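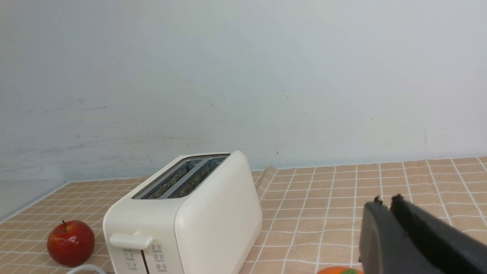
Cream two-slice toaster, bread in both slots

Subject: Re: [quietpc] Lemora passive card - anyone running one in a small case?

Hi all,

Sorry for the slow reply, I wanted to live with the thing for a bit before saying anything. Vaughan asked:

> Has anyone on the list put one of the Lemora fanless cards in
> a case under 11 litres? I've been offered one second hand and the
> price is decent, but the heatsink looks enormous and the seller
> is a bit vague about what it came out of. My board is the
> Cledau one with the slot right at the bottom edge, so there's
> not a lot of room underneath. I'm mostly after something that
> will drive two monitors and play the odd older game without
> sounding like a hairdryer. Also, is the driver still a mess?
>
> Vaughan Partington

Yes, I have one, and in almost exactly the setup you describe! Mine is the earlier version with the four heatpipes, in the little Motimberg case (the one with the mesh side, not the glass one), and it has been in there since June. The board is different from yours but the slot is in the same silly place, so I had the same worry about clearance.

First the fit. The card itself goes in fine. What caught me out was the heatsink, which wraps over the top edge of the circuit board and sticks up further than the bracket does. The maker's drawing only gives the height of the bracket, so measure from the slot upwards and don't believe the drawing. On the Motimberg I had to take out the lower drive cage, and I moved the one remaining SSD behind the front panel with some of that sticky hook tape. Not pretty but it has stayed put. If you have a full size drive in yours you will need to think about where it's going to live before you hand over any money.

Underneath, there's a gap about as thick as my finger between the fins and the floor of the case. I was sure that would be a problem and it hasn't been, as long as the case is on its feet and not sitting on carpet. I did try it lying on its side under the monitor, because it looked so tidy like that, and the temperatures went up quickly enough that I put it back the same evening.

Now noise, which I suppose is why we're all on this list. The card makes none. No coil whine that I can hear with the desktop, browsing, video, any of that. In one old strategy game the menu screen runs flat out with no frame limit and there is a faint chirping then, which went away completely when I turned vsync on. The only fan in the whole machine now is the one on the processor, and I've got that set to sit at 1000 rpm until things get properly warm. It takes a long gaming session before it changes speed at all. My partner asked me twice in the first week whether the computer was switched on.

Games are a bit of a mixed bag. Older stuff is lovely. Anything recent, you're going to be turning settings down, and after half an hour or so the card starts to drop its clocks to protect itself. It does this quite gracefully (you lose a few frames and it settles) but if you're the kind of person who watches the graph in the corner it will drive you up the wall. I turned the graph off. I also knocked the power limit down a couple of notches in the driver panel and I can't tell the difference in what I play, so I'd do that on day one.

Two monitors are no trouble. One of mine is on DisplayPort and the other on HDMI and they both wake up when they're supposed to, which is more than I can say for the card I had before it. The memory does stay at full speed if the two screens have different refresh rates, and that costs you several degrees at idle. Set them both the same and it drops back.

As for the driver - better than it was. The version that broke sleep has been withdrawn and the current one has been fine for me on both Windows and Linux. What I would still avoid is the extra utility they bundle with it. It starts at login, checks for updates constantly and I never found anything in it that I needed. You can untick it during the install but the tick box is on the second page and very easy to miss.

On the vague seller, do ask whether it's the first or second revision. Young-sook Bang posted here a while ago about the first ones, where the thermal pad over the memory was too thin, and she fixed hers with a thicker pad from Wattanapong. The second revision has a small sticker with a "B" by the power connector. If he can't send you a photo of that I'd knock a bit off the offer, as you'd want to allow for the pads and an afternoon with a screwdriver. Her post should be in the archive if you search for "memory pad", and it gives the thickness she used. I don't want to quote it from memory and get it wrong.

If you do go for it, could you let me know what you see at idle on the Cledau board? I've been half thinking of swapping to that one myself for the extra USB headers, and I'd like to know whether the bottom slot shares its lanes with the second M.2. The manual says one thing in the diagram and another in the table.

Happy to measure anything on mine if it helps, just say which bit. I'll have the side off at the weekend anyway to clean out the dust filter.

Cheers,
Jo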